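Serkel Two-Sided Microfiber Towel: Seventy Washes Later

I've owned three kinds of microfiber towel in my life: the kind that came free with something, the kind that sheds on black trousers, and now the Serkel, a purple thing with a gray reverse and a thin black binding all the way around. I bought it for the kitchen. It has since been promoted to the car, the dog and one regrettable incident with a humidifier.

The two sides really are different. Purple is the finer one, with a slight rib to it, and it's what I use on glasses and the faucet. Gray is fluffier and drinks up spills with an enthusiasm I wish I could bring to anything. There's also a little black hanging loop at one corner, big enough for a cup hook and no use at all on the fat wooden pegs in our hallway.
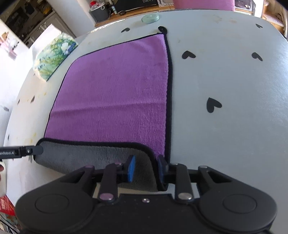
Does it leave lint on glass?
Only for the first couple of washes, and then mostly from the gray side. Wash it alone before you let it near a window.

The binding is the part I expected to hate. On my old Dekdale the edging shrank before the towel did, and the whole thing curled up like a stale sandwich. After 70 trips through the machine the Serkel still folds in half without an argument, though one corner has started to pucker - the one I always grab, naturally.

Complaints: it holds on to cooking smells, it takes longer to dry than the label suggests, and the purple bled a little onto a pillowcase in July. The pillowcase was ugly anyway, but it was my ugly pillowcase.

I'd buy it again, in a color that picks fewer fights with the laundry.

Ferenc Dudás, 12/8/20

Related reviews
Drandix Folding Dish Rack
Van Rooij Window Squeegee
Dekdale Waffle Towels, Set of Four
Serkel Mop Head Refills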